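Las bandejas vuelven al comedor de Zavidmont

Jueves 23 de abril

Ya están aquí, vecinos. Después de todo un invierno comiendo con el plato en una mano y el pan en la otra, el comedor municipal de Zavidmont estrena bandejas esta semana, y yo, que llevo desde diciembre dando la lata con el tema en estas páginas, me planté allí a primera hora para verlas (y para comer, claro, que había lentejas).

Son 301 en total. Las sirve Futell, la misma casa que trajo los carritos, y cada una sustituye a aquellas grises que se fueron rajando por las esquinas hasta que solo quedaron 27 enteras. Quien haya hecho cola un viernes sabe lo que era eso: te tocaba esperar a que alguien terminase el postre para heredar la suya, todavía con migas.

Las nuevas son rectangulares, de un marrón anaranjado muy cálido, con el acabado veteado como la madera y un reborde que rodea todo el contorno. Y lo del reborde tiene su historia. Margaux Deschamps, la encargada de cocina, pidió desde el principio que lo llevaran, porque con las antiguas la sopa acababa en el suelo día sí y día también. «A mí el color me daba igual», me contó mientras secaba cucharones. «Yo quería que el plato no se me fuera de paseo en la rampa.»

La rampa, para los que no la conozcan, es la que baja de la barra al salón pequeño, y tiene más víctimas que la cuesta de la iglesia. Yo misma perdí allí unas natillas en Navidad y aún me duele.

También hubo debate con el color, no se crean. Eduard Beneš, que lleva las compras del comedor, enseñó dos muestras a los comensales y dejó una libreta junto a la caja para que cada uno apuntase su favorita. La otra candidata era una verde de la gama Sanna, bastante bonita, pero con los platos blancos quedaba un poco de hospital (eso lo escribió alguien en la libreta con letras enormes, y no fui yo). Ganó la de tono madera con mucha ventaja. Yo voté por ella también, lo confieso: el plato blanco y redondo encima luce muchísimo, hasta cuando está vacío.

Lo que todavía se está decidiendo es cómo poner cada servicio. Eduard quiere el plato un poco hacia la izquierda, para que quepan al otro lado el vaso y el pan. Margaux lo prefiere centrado, por el peso. Cuando me fui seguían discutiéndolo, los dos de muy buen humor, y supongo que al final cada turno lo hará a su manera.

Plato blanco y bandeja de tono madera, sobre superficie blanca.
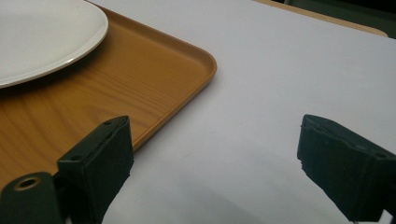
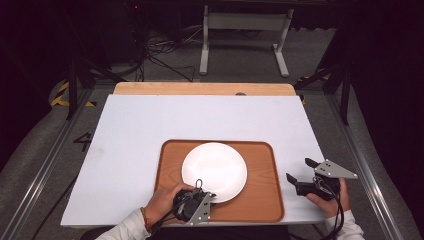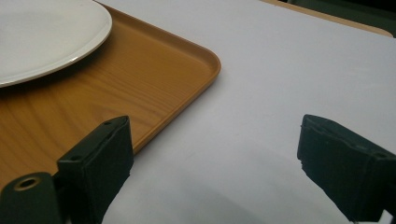 El gasto ha sido de 812 euros, que salen de lo recaudado en la rifa y no tocan el precio del menú. Eduard me lo repitió dos veces, supongo que porque ya le habían preguntado otras tantas esa mañana. El menú del día se queda como estaba, y el café sigue aparte.

Las 27 supervivientes no se tiran. Irán al taller de pintura de la planta de arriba, donde las quieren para poner los botes y los pinceles. Si alguien tiene en casa alguna de las grises, que me consta que las hay (las he visto haciendo de base para macetas en más de un balcón), puede llevarla directamente al taller y no se le preguntará nada.

Un par de cosas prácticas. Las bandejas nuevas se devuelven en el carrito de la puerta, apiladas y sin cubiertos encima. Margaux pide por favor que no se metan servilletas entre una y otra, que luego se pegan. Y se lavan aparte, a mano, con el jabón Dusex de siempre, así que entre el primer turno y el segundo puede haber una pequeña espera los días de mucho lío. Paciencia, que peor estábamos.

Para el otoño se habla de renovar también los vasos. Van a comprar 100 para empezar, y la libreta volverá a estar junto a la caja para quien quiera opinar. Yo ya tengo pensado lo mío: que sean bajitos y anchos, por la rampa.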